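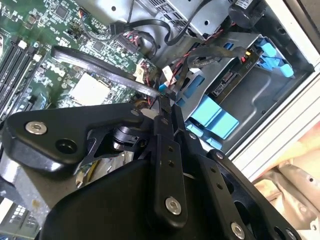 Memory slots on the left, green board beside them.

June 4, 2019

Finished the Postance book last night, well past one in the morning, and I've been useless all day because of it. It's called The Lodger at Nolport, it's a collection of ghost stories (sort of — two of them have no ghost at all, just people being horrible to each other in boarding houses), and I found it in the dollar bin back in January and then let it sit under the bed for months. What a waste of months!

The title story is the one everybody would pick, I guess, with the landlady who keeps setting a place at dinner. But my favorite is "Thirteen Steps Down," where pretty much nothing happens except a man cleaning out his brother's cellar, and I still had to get up and turn on the hall light.

Tiziana read it years ago and thinks the last story is a cheat. We went back and forth on that over lunch. She says you can't spend 15 pages inside somebody's head and then tell us she was dead on page one. I say go back and read page one, it's all there, the cold tea and everything. She has promised to look again. She won't.
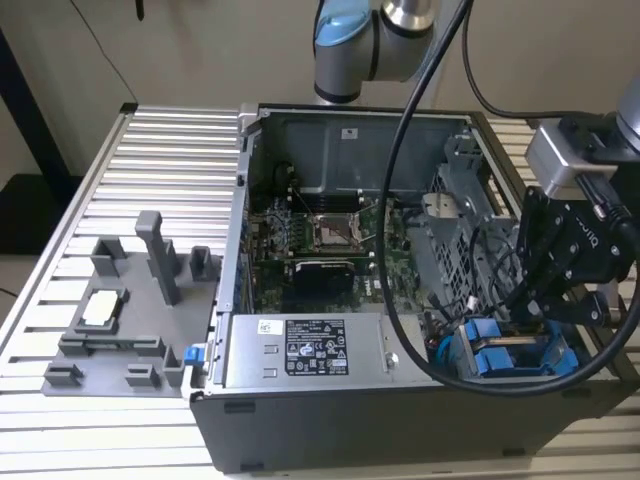

Tower on its side with the panel off.

Book group is doing a Panicker novel next, Sreekumar's pick (no relation, he says, though he says it with a little smile). It's 186 pages, thank goodness, after the Plulberg saga Prakash made us read in the winter. That thing was 1,621 pages in two volumes and I skipped the entire sea voyage. Marcelino skipped it too and we both nodded along while Prakash talked about the whale.

I'd like to suggest the Postance for the one after, but it's out of print and we'd need five copies. Sumathi thinks the Palaniappan library might have one or two in storage. I'll call tomorrow if I remember. 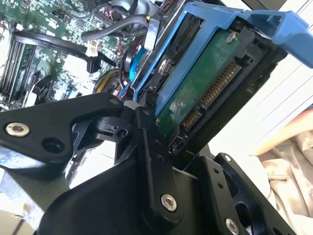 2 min read

Oh, and there was a radio version of the title story once! Sumathi remembers hearing it in the car as a kid and making her dad drive around the block until it was over. I looked for a recording for an hour tonight and got nowhere, just a page listing the cast. Going to bed early, with something that has no cellars in it.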